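Cables, Bolts and a Wrist Camera

I spent most of the month getting the tabletop arm at Zeltine back into a state where I'd leave it running through a whole set. The arm itself was fine. The trouble was everything hung on the outside of it.

The first problem was the loop of cable over the wrist. We'd tied it short back in April, when the arm only worked the near side of the table, and it pulled tight whenever the wrist rolled all the way over. I cut the old ties off and gave the bundle more slack at the bracket. It looks messier than it did and it's easier on the plugs.
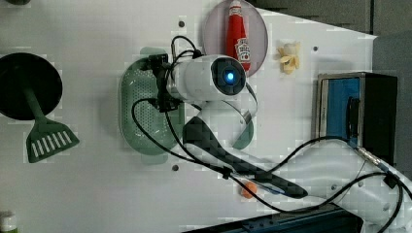
Wrist and bracket over the colander, cables on the loose side.

The bracket is a Wedier clamp, the second one we've had. The first cracked at a bolt hole. I now check the bolts every 200 cycles and write the number on a sheet taped inside the cabinet door. I was using the software log for that, but I never opened it. Paper gets read.

Next was the wrist camera. It had turned a few degrees in its mount, so the fingers sat too far to one side of the picture and the grasps came in crooked. I loosened the mount, squared it up, then closed the fingers on the colander as a check.

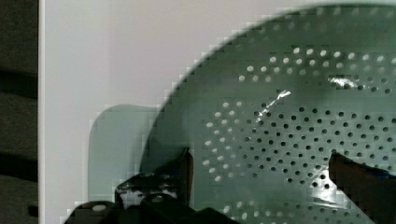
I like the colander for this job. It's glossy and full of holes, so if the exposure is wrong you find out fast. A bit of glare is normal. If the glare eats most of the holes, I turn down the overhead light before I touch any settings. After that I redo the hand-eye calibration, which takes 5 poses if you're lucky. I wasn't, and did it twice, with the clamp bolts snugged up in between.

The table gets wiped down and the kitchen things go back out. They don't need to land in exact spots, but I keep a clear path for the gripper to come down. 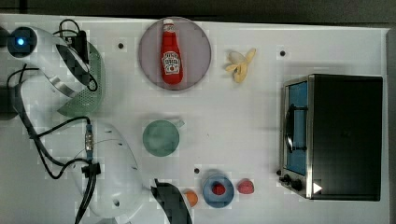 Skavetmont, August 2022

Second half of this post, written a little later than the first. The connector partway down the arm is the part I'd tell anyone to look at first. It's a screw-on type with a metal body and it works itself loose. When it does, you get a fault that reads like a bad encoder, and I lost an afternoon to that once. Now I hand-tighten it before every set and put a paint mark across the collar so I can see if it has moved.

The long run went to 498 cycles before I stopped it. There were 2 faults, both cable drag on the far left of the workspace, where the bundle rubs on the arm when it reaches back. I moved one tie lower and haven't had a third.
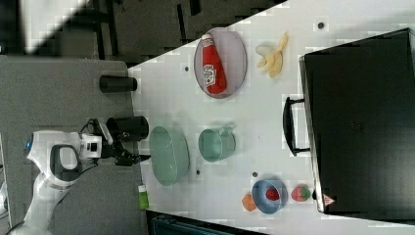 The arm at the edge of the table, with the cups, bowls and mug out.

Still on the list: a spare set of finger pads, a proper sleeve for the cable bundle, and a new stop button, as the old one sticks. Renaud sells a split sleeve that goes on without unplugging anything, so I've ordered a length of that. I'll post the part number once I know it fits.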